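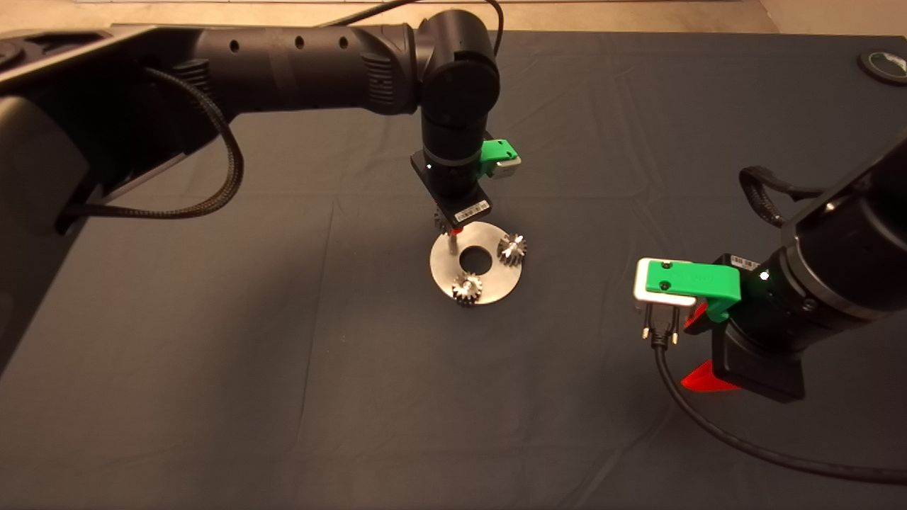 **Workroom electrical and fire inspection, Veltport unit 3**
Date: 12 April 2025
Inspector: Dexter Belmonte
Previous report: Mockus 428

Ratings: OK = acceptable. M = monitor. R = repair needed. N/A = not fitted.

## 1. Panel and circuits

- [x] Panel door opens fully, clear space in front: OK
- [x] Circuit directory present and legible: **M**. Breaker 2 is marked "spare" but feeds the sink-side receptacles. Relabel.
- [x] Blanking plates in unused positions: OK
- [x] GFCI test, sink-side receptacles: OK. Both tripped on the test button and reset.
- [ ] Torque check on lugs: not done. Needs a shutdown. Carried over from Mockus 428.

## 2. Receptacles and cords

- [x] Cover plates intact: **R**. Plate by the rear door is cracked through the lower screw hole. Replace the plate; the receptacle behind it is sound.
- [x] Extension cords used as permanent wiring: **R**. One cord runs behind the shelving to the Cikora label printer. Install a receptacle or move the printer.
- [x] Power strips plugged into other strips: OK, none.
- [x] Cord jackets: **M**. Light scuffing on the vacuum cord near the plug. No conductor insulation showing.
- [x] Strain relief at plugs: OK

## 3. Lighting

- [x] General lighting: OK
- [x] Emergency light, main exit: OK. Held for the full 30 minutes on battery.
- [x] Emergency light, rear corridor: **R**. Dimmed early and went out before the end of the test. Battery is original to the fitting. Replace and retest.
- [x] Exit signs lit: OK

## 4. Fire equipment

- [x] Extinguisher, main exit: OK. Gauge in the green, pin and seal in place.
- [x] Extinguisher, rear door: **M**. Gauge in the green. Tag runs out in July.
- [x] Smoke detectors: OK. Tested with aerosol, signal received at the panel.
- [x] Rear door closer: **R**. Door stops short of the latch. Adjust closing speed first; if that fails, fit a new Prukasano closer of the same size.

## 5. Storage

- [x] Solvents in closed cabinet: OK
- [x] Clearance below sprinkler heads: N/A
- [x] Cardboard near heater: **R**. Flattened boxes stacked against the guard. Moved during the visit. Mark the floor.

## Follow-up

Rear corridor light and door closer come first. Both affect the same exit route, and I will retest them together. Send the shutdown time for the lug check to me in writing before the next visit.

D. Belmonte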